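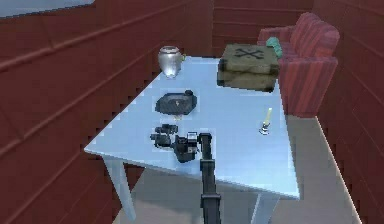

### 3.2 Visitor accounts

We collected written accounts from guests at two singers' former homes, Stillmont and Wombridge, both open for tours from October. Of the 500 accounts, most described sounds – footsteps, a piano, a door closing upstairs. Sightings were less common and came mainly from evening tours.

Opoku coded each account by room, time of day and whether the guest already knew the house's ghost story. Accounts that named no room were left out of the room totals but kept in the rest of the analysis. At Wombridge, 9 accounts mentioned the same back staircase, and all of them came from guests who had heard the guide's version first.

Figure 2. Black camera on a light blue table, computer rendering.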